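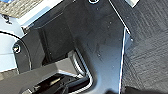
로봇이 이제 집안일이나 작업장 잡일을 혼자 할 수 있나요?
정해진 자리에서 정해진 물건을 다루는 일이라면 꽤 됩니다. 물건이 매번 바뀌고 천이나 전선처럼 모양이 흐트러지는 것이 끼면 아직 사람이 옆에 있어야 합니다.

Weven 작업실 로봇 팔 안전·작업 점검표 (의견란 포함)
점검일: 9/23/21
점검: Fengying Yao, Eduardo Godinho
의견 추가: Lempi Toivonen, Quyên Khương
대상 작업: 수건 개기, 컵 옮기기, 나사 통 분류, 작업대 닦기, 빗자루 건네기

표기 방법
적합 / 조건부 / 보류 세 가지로만 적습니다. 조건부는 사람이 비상정지 버튼에 손이 닿는 거리에 있을 때만 돌려도 된다는 뜻입니다. 의견은 길어도 괜찮으니 본 대로 써 주세요.

1. 전원 넣기 전

1-1. 비상정지 버튼이 눌리고, 돌리면 풀리는가
적합. 양쪽 버튼 모두 확인했습니다.

1-2. 팔이 닿는 범위 안에 사람 의자나 가방이 없는가
적합. 바닥 테이프 안쪽은 비웠습니다. 테이프 한쪽 모서리가 들떠서 새로 붙였어요.

1-3. 그리퍼 하우징의 나사 머리가 제자리에 있는가
적합. 손으로 흔들어 보고 드라이버로 한 번씩 더 확인.
의견(Eduardo): 하우징 겉면에 먼지가 조금씩 앉습니다. 겉은 마른 천으로 닦으면 끝인데 오목하게 들어간 안쪽은 손전등 없이는 잘 안 보입니다. 다음부터 손전등을 점검 상자에 같이 넣어 둡시다.

1-4. 손가락 뒤쪽 링크에 실밥이나 머리카락이 감기지 않았는가
조건부. 수건 작업 뒤에는 꼭 다시 볼 것. 8월에 실밥 한 가닥 때문에 오전을 통째로 날린 적이 있습니다.

1-5. 케이블이 움직이는 부분에 걸리지 않는가
조건부. 팔을 끝까지 뻗은 자세, 접은 자세, 손목을 돌린 자세에서 각각 천천히 확인하세요. 접은 자세에서는 여유가 넉넉한데 손목을 반대로 돌리면 빠듯합니다.
의견(Quyên): 케이블 클립을 하나 더 달면 좋겠어요. Divby에서 산 것 남은 게 서랍에 있습니다.

2. 저속 시운전

2-1. 빈손으로 기본 동작을 30회 반복했을 때 이상한 소리가 없는가
적합. 중간에 딱 소리가 한 번 났는데 작업대 다리였습니다. 다리 높이를 맞추고 처음부터 다시 돌렸고, 두 번째는 조용했습니다.

2-2. 사람이 손으로 밀었을 때 멈추는가
적합. 이건 볼 때마다 신기합니다. 손바닥으로 가볍게 막았는데 바로 서요. 다만 속도를 올리면 따로 확인해야 하고, 오늘 결과는 저속에만 해당합니다.

2-3. 물건을 든 채 정지시켰을 때 떨어뜨리지 않는가
조건부. 플라스틱 컵은 잘 붙들고 있습니다. 도자기 컵은 아직 시험하지 않았고, 할 때는 바닥에 매트를 깔고 합니다.

3. 집안일 항목

3-1. 수건 개기
조건부. 안전에는 문제없음. 작업 결과는 아래와 같습니다.
네모나게 펼쳐 놓은 수건은 21장을 맡겨서 전부 갰습니다! 모서리가 조금 어긋난 것도 있지만 서랍에 넣기엔 충분해요. 그런데 건조기에서 막 꺼낸 것처럼 뭉쳐 있으면 이야기가 달라집니다. 같은 자리를 집었다 놓았다 하다가 시간을 다 씁니다. 사람은 두 모서리를 찾아 털기만 하면 되는데, 그 ‘턴다’는 동작이 이렇게 어려운 줄 몰랐습니다.
의견(Lempi): 느려도 저는 아주 기대됩니다. 작년에는 펼쳐 놓은 수건도 못 갰어요. 뭉친 수건은 사람이 펴 주고 개는 것만 맡기는 식으로 당분간 나눠 하면 어떨까요?

3-2. 컵을 식기 건조대에서 선반으로 옮기기
조건부. 손잡이 방향이 일정하면 잘합니다. 투명한 유리컵은 위치를 잘못 잡는 때가 있어서 이번 점검에서는 제외했습니다. 물기 있는 컵도 제외. 부엌에서 물기 없는 컵만 옮기는 날이 얼마나 되겠나 싶지만, 순서는 지켜야지요.

3-3. 작업대 닦기
적합. 제일 마음 편하게 맡길 수 있는 일입니다. 누르는 힘이 고르고 같은 줄을 빠뜨리지 않습니다. 구석은 남기니까 사람이 마무리하고, 행주는 단단히 고정했는지 두 번 보세요. 세제는 사람이 뿌립니다.

4. 작업장 항목

4-1. 나사와 와셔를 통에 나눠 담기
조건부. 한 겹으로 흩어 놓으면 거의 틀리지 않습니다. 수북이 쌓으면 두 개를 한꺼번에 집습니다. Demlow 쪽에서는 한 번에 2000개씩 부어 놓고 밤새 돌리고 싶다고 하는데, 무인 야간 운전은 이 점검표로 허가하지 않습니다. 흔들어서 펼쳐 주는 받침부터 만들어 봅시다. Eduardo가 벌써 스케치를 시작했습니다.

4-2. 빗자루와 공구를 사람에게 건네기
보류. 사람이 당기는 순간에 놓아야 하는데 늦을 때가 있고, 그러면 사람이 더 세게 당깁니다. 빗자루라면 웃고 넘어가도 드라이버는 안 됩니다. 끝이 뾰족한 공구는 목록에서 아예 뺐습니다. 받침대에 내려놓고 사람이 집어 가는 방식은 적합으로 봅니다.

4-3. 바닥에 떨어진 부품 줍기
보류. 팔이 바닥 높이까지 내려가면 손목과 작업대 사이에 손이 낄 수 있는 틈이 생깁니다. 틈을 막는 덮개를 달고 재점검.

5. 끄고 나서

5-1. 팔이 접힌 자세로 내려와 있는가
적합.

5-2. 쥐고 있던 물건을 모두 내려놓았는가
적합. 수건 한 장이 손가락에 걸려 있어서 빼냈습니다.

5-3. 작업 기록을 적었는가
적합. 실패한 횟수만 쓰지 말고 무엇을 집으려다 실패했는지도 적어 주세요. 그게 훨씬 도움이 됩니다.

추가 의견

Fengying: 결과를 보면 ‘조건부’가 많지만 저는 꽤 신이 났습니다. 작업대 닦기는 다음 주부터 매일 맡겨도 되겠어요. 수건도 옆에서 펴 주는 사람 한 명이면 흐름이 제법 나옵니다. 그 한 사람까지 쳐서 시간이 줄었느냐고 물으시면, 수건은 아직 아닙니다. 닦기는 줄었습니다.

Quyên: 손님이 견학 오는 날에는 3번 항목만 시연합시다. 건네기를 보여 달라는 분이 꼭 계신데, 보류 항목은 손님 앞에서도 보류입니다. Lill에서 오시는 분들께도 미리 말씀드렸어요.

조치 목록
- 케이블 클립 추가, 손목 회전 자세에서 재확인: Quyên
- 점검 상자에 손전등: Eduardo
- 나사 펼침 받침 시제품: Eduardo
- 손목과 작업대 사이 틈 덮개: Wai-kit Fung
- 도자기 컵 정지 시험, 매트 준비: Lempi
- 물건 건네기 놓는 시점 조정 후 재점검 요청: Fengying

조치가 끝난 항목은 이름 옆에 서명하고, 4-2와 4-3은 9일 안에 진행 상황을 적어 주세요. 덮개가 늦어지면 4-3은 그대로 보류로 둡니다.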